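Lidard: a two-arm sorting stack, and the data that came out of it

Lidard is the control, perception and planning code we use to make two arms put plastic bricks into bins by colour. This file covers both the software and the recordings that ship with it, on the grounds that keeping two files in agreement was beyond us.

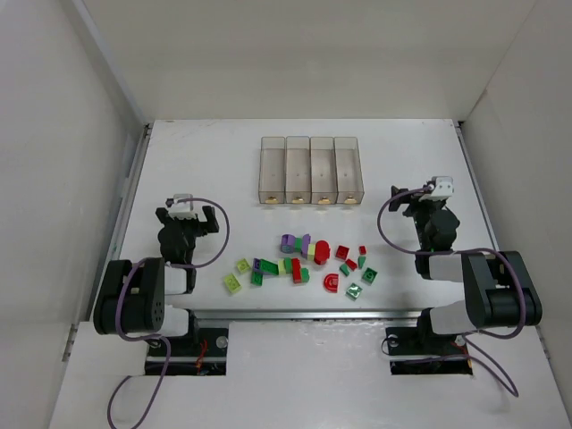
The repository began as a planner with a small perception script attached. It is now a perception package with a small planner attached, and anyone who has tried to tell lime from dark green under a ceiling light will understand how that came about. Maintained by Caradog Gape (planning, control, the build) and Hường Hà (perception, labels, most of the good decisions).

What is in the box

lidard_see finds bricks, gives each one a colour, an outline and a guess at which way up it is.
lidard_plan decides which arm takes which brick, in what order, and keeps the arms out of each other's way.
lidard_move turns the plan into joint commands and watches for trouble.
gruduneck is the recorder and playback tool. It has its own name because it was once going to be its own project.
mostyn is the viewer. It draws the plan over the camera picture and is the first thing to open when something looks odd.

Getting it running

Install the three lidard packages in the order above. They will install in any order, but only this one has ever been tested, and the error you get otherwise talks about a missing header that isn't missing.

Copy config/cell_default to config/cell_mine and edit the copy. The values you must set are the base position of each arm, the position of the table surface, and the bin corners. Everything else can wait. Then:

lidard check --cell cell_mine
lidard see --dry
lidard sort --dry
lidard sort

The dry runs move nothing. Please do both. The check command will happily pass a config in which the left and right arms have been swapped, and the first real move under such a config is memorable.

Perception

Each cycle takes one image from the fixed camera, splits it into table, bins and everything else, and looks for bricks in everything else. Colours are purple, lime, dark green, red and translucent green. There was a long argument over whether lime-yellow deserved a class of its own. It lost, and is folded into lime. If you would like to reopen the matter, the label map is one file and we would prefer that you did it on a branch.

Clear bins are a nuisance. The table shows through them, their walls bend whatever is behind, and the first segmentation model took the bin edges for very thin bricks and planned grasps on them with great confidence. The current version masks the bins from their known corners and ignores anything found inside unless asked. This means that if you nudge a bin you must run lidard check again. You will forget to do this. So do we.

Translucent bricks catch the light and come out as anything from green to nothing at all. The model gives them a low score, and the planner puts low scores at the end of the queue, by which time there is usually less around them to cause confusion. It is a crude trick and has survived three attempts to replace it with something cleverer.

Curved and arched pieces are handled as outlines, with no attempt to fit a box. A box fitted round an arch on its side has its centre in the hole, and a gripper sent to the hole closes on air in a very precise manner.

Planning

There are four bins and five colour classes. The default bin map sends both dark green and translucent green to the same bin, and the bin map is a plain table in the config, so send them wherever you like. Bins are numbered from the left as seen by the camera. The planner used to number them from the right. Any recording with "old" in its name still does.

Bricks are shared between the arms by reach first and then by queue length. Where both arms can reach a brick, the one with less to do gets it. The strip in front of the bins is a shared zone with a lock: one arm in, the other waits. This is slower than letting them weave past each other, and Caradog has a weaving planner on a branch that is much faster and that we don't run on a Friday.

Touching bricks get a nudge before a grasp. The nudge pushes along the shared edge for a short distance, then perception runs again. If two nudges don't separate them, the pair is marked as stuck and left for the end. Stuck pairs at the end are left where they are and reported, and you may deal with them using the hand you were born with.

Control

Motion is joint impedance with a speed cap near the table. The cap is set low in the default config and you can raise it once you trust your table height. The fingers close until the current rises or the gap reaches its minimum. A minimum gap means a missed grasp, and the brick goes back in the queue once.

The cables need a mention. Each arm carries its cable in a loop outside the links, and the planner knows nothing whatever about it. What it does have is a limit on wrist turn, which keeps the loop from winding up. Do not widen that limit to save a fraction of a second. If you route your cables differently, set the limit again from scratch, slowly, with someone near the stop button.

The recordings

The data set is called Tendar and holds 708 episodes. An episode runs from a fresh scatter of bricks until the planner says it has finished or a person says so on its behalf. Each one has the camera stream, joint positions, gripper commands, the plan at every cycle, and a result for each brick. Of the 708, 174 include at least one failed grasp. We kept them in on purpose and you should think twice before filtering them out, as a model trained only on the tidy ones has no idea what to do when its fingers are empty.

Colour labels were made by the model and corrected by hand. Outlines were corrected only where the planner had used them. Anything collected before May has no translucent class, and those bricks are labelled green.

What it is bad for

All episodes come from one cell with white walls and a white table. A detector trained on Tendar alone will do badly on a wooden desk, and worse on a patterned one. The bricks are small and nearly all the scatters lie in the middle of the table. There are no people in the recordings and nothing here should be taken as advice on working near moving arms.

The result field records where the planner believes a brick went. In most cases it is right. Where it was checked by a person, the field called checked says yes, and where that field is blank please read it as blank.

Known problems

Mostyn draws the right arm's plan one cycle late. The plan itself is fine.

Gruduneck splits files at 700 megabytes for reasons that made sense on an older disk. The loader joins them again, but only if you leave the names alone.

Scuffs on the table are now and then found as dark green bricks. Raise min_height a little, or wipe the table, whichever you find less tedious.

lidard see --dry prints a warning about a missing depth stream. There is no depth stream. The warning comes from a library and we have given up arguing with it.

Reporting things

Open an issue with the episode file, your cell config and the output of lidard check. Hường reads perception issues and Caradog reads the rest. Issues saying only that it doesn't work will be met with equal brevity. Patches are welcome, small ones especially, and please run the playback tests first: gruduneck replay --all takes most of a lunch break.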